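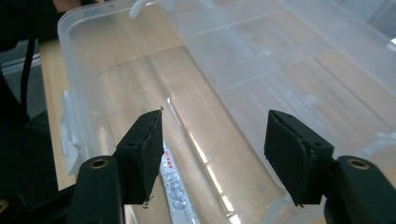

Kusuma House, craft room
Small storage and adhesives check, June
Checked by: Kartini Yeoh
Sheet 5 of 7

1. Bins free of cracks and sharp edges
OK. Bin 33 has a lid that fits if you lean on it. I leaned on it.

2. Bins can be seen into without opening
OK for the clear and frosted ones. The old Vundow tins fail, as they did last June, being tins.

3. Tubes and bottles capped
Two glue caps missing. One has been replaced with a pushpin, which I admire and have removed.

4. Tubes labeled in a language somebody on the shift can read
Partial. Afiq Chong says he knows what everything is. Afiq is off until four. Please write it on masking tape.

5. Tubes stored inside the bins, upright
No. "Next to the bin" has become a storage category of its own.

6. Worktables clear of dried glue
Mostly. The patch by the window is now structural. Ask Mutix for a scraper, order code 2801.

7. Solvents in the metal cabinet, cabinet locked
Locked, yes. Key in the lock, also yes.

8. Eyewash bottle in date
OK. Moved back from behind the kettle.

9. Shelf load under the posted limit
OK on all but the top shelf, where the posted limit is hidden by the load.

Result: pass with fixes. Items 3, 4, 5 and 7 to be done before Ellen class starts again. Afiq to initial.

Initials: ____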